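The Great Desk Quest, Continued
2019-02-10

I have been working from home since November, and in that time I've become a person with opinions about desks. My first one was a dining chair and an ironing board. The second was my bed, which did for my back what you'd expect.

Then my friend Dagný told me about standing. She stands all day now and mentions it the way other people mention marathons. So I stood at the kitchen counter for a week, and what I learned is that I eat a great deal of cheese when I work within reach of the fridge.
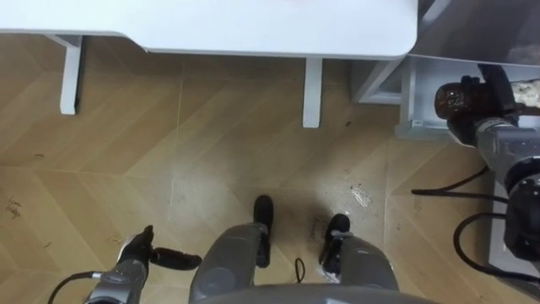

The motorized ones start at 998 dollars, and for that you get a button. The Jundik has four buttons and costs 1134, so I suppose the extra ones are for saving the exact height at which you gave up. I read 40 reviews. Half of them were written by people who had owned the desk for one afternoon.

For now I'm back at the ironing board. It goes up and down, it was already paid for, and my shirts look no worse than before.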